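Montrer le geste plutôt que l'écrire

Chez Durnutard, on apprend aux robots à ranger. L'atelier travaille depuis deux ans sur la démonstration : une personne exécute la tâche avec le bras, à la main ou à distance, et le système apprend à partir des enregistrements. Nous avons rencontré la responsable des démonstrations, qui forme aussi les opérateurs.

Elle vient de la maintenance industrielle. « Avant, je programmais des points de passage. On notait une position, puis la suivante, et si la pièce bougeait de deux centimètres, il fallait recommencer. Maintenant je passe mes journées à faire des gestes. »

Deux méthodes coexistent. Dans la première, l'opérateur prend le bras par le poignet et le guide. Dans la seconde, il se tient à distance et le pilote avec une commande fournie par Broveck. « À la main, on sent le poids et les butées. C'est bien pour débuter. Mais on a le corps devant les caméras, et on pousse sans s'en rendre compte. À distance, les images sont propres. En échange, il faut apprendre à juger la profondeur sur un écran. »
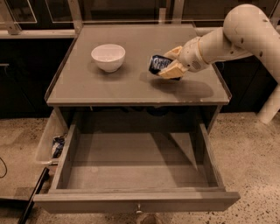 Politz, vendredi 18 mars 2022

Les exercices se font sur du mobilier ordinaire. Une petite table grise à tiroir, un bol blanc, un paquet bleu foncé tenu entre les deux doigts de la pince : la tâche tient en peu de choses. « Le tiroir, c'est ce qui pose le plus de questions aux nouveaux. Ils pensent que le difficile est de saisir le paquet. Or un tiroir ouvert change tout l'espace devant la table, et le bras doit en tenir compte dans ses trajets. »

Une série compte 25 démonstrations, avec une pause ensuite. Pour le projet Arabzadeh, consacré au rangement domestique, l'équipe en a enregistré 248 en février et en a gardé 214. Les autres ont été écartées à la relecture. « On retire quand l'opérateur hésite longtemps, ou quand il y a eu une coupure. Une prise ratée puis corrigée, par contre, on la garde. Le robot doit voir comment on se rattrape. »

Elle insiste sur la régularité. Deux opérateurs ne saisissent pas un objet de la même façon, et le modèle peine s'il reçoit des habitudes trop différentes. L'équipe a donc écrit une fiche d'une page : par où approcher, à quelle hauteur passer, quand ouvrir la pince. « On a essayé sans. Chacun avait sa manière, et le bras s'arrêtait à mi-chemin au-dessus de la table. »

La formation d'un opérateur dure neuf jours. Les premiers se passent sans rien enregistrer. Elle demande ensuite de déplacer les objets entre deux essais, même légèrement. « Si le bol est toujours au même endroit, le robot apprend l'endroit. Il n'apprend pas le bol. »

Les emballages souples restent pénibles. Ils se plient, glissent, se présentent de travers. « Avec un paquet, je conseille de ne pas chercher la prise parfaite. On le prend comme il vient, on regarde s'il tient, on continue. »

Prochaine étape, des séances plus longues qui enchaînent l'ouverture du tiroir, le rangement et la fermeture. Le matériel est prêt, il manque deux opérateurs, et le recrutement est en cours.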